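Zwischenbericht Arbeitspaket 3: Außenmöblierung und mobile Arbeitsplätze, Standort Etmont
Berichtszeitraum: bis Ende Mai 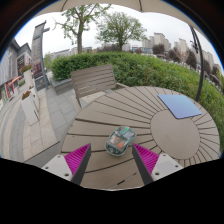 1. Gegenstand

Das Arbeitspaket untersucht, ob sich die Tische im Außenbereich für zeitweilige Bildschirmarbeit eignen. Betrachtet wird der runde Tisch mit strahlenförmig angeordneten Latten und glatter Mittelscheibe. Als Eingabegeräte dienen Computermäuse, darunter ein Modell mit transparentem Gehäuse, sowie ein hellblaues, rechteckiges Mauspad.

2. Stand der Arbeiten

Die Bestandsaufnahme in Etmont ist abgeschlossen. Erfasst wurden 77 Sitzplätze. Der Teilbereich Iglesias folgt im Juni; die Zugangsregelung liegt vor.

Die Mausbedienung direkt auf den Latten wurde in 9 Durchgängen geprüft. An den Fugen kam es wiederholt zu Sprüngen des Mauszeigers, am stärksten bei Bewegungen quer zur Lattenrichtung. Auf der Mittelscheibe trat der Effekt nicht auf. Ihre Fläche reicht für die Bedienung aus, liegt für sitzende Personen aber ungünstig weit vom Tischrand entfernt.

Mit Mauspad waren beide Bereiche nutzbar. Liegt das Pad teils auf der Scheibe, teils auf den Latten, muss es vor Arbeitsbeginn auf Kippeln kontrolliert werden.

3. Abweichungen vom Plan

Die Lieferung der zweiten Padvariante durch Flarier verzögert sich um zwei Wochen. Die Vergleichsmessung mit Skirier wurde deshalb vorgezogen. Auf den Kostenrahmen hat dies keine Auswirkung; bislang sind über 2 Drittel der Sachmittel gebunden.

4. Nächste Schritte

Wiederholung der Durchgänge bei direkter Sonneneinstrahlung, getrennt nach Latten und Mittelscheibe.
Prüfung einer rutschhemmenden Unterlage.
Abstimmung der Lagerung von Pads und Mäusen mit der Hausverwaltung in Etmont.

Die Messprotokolle werden mit dem Abschlussbericht eingereicht.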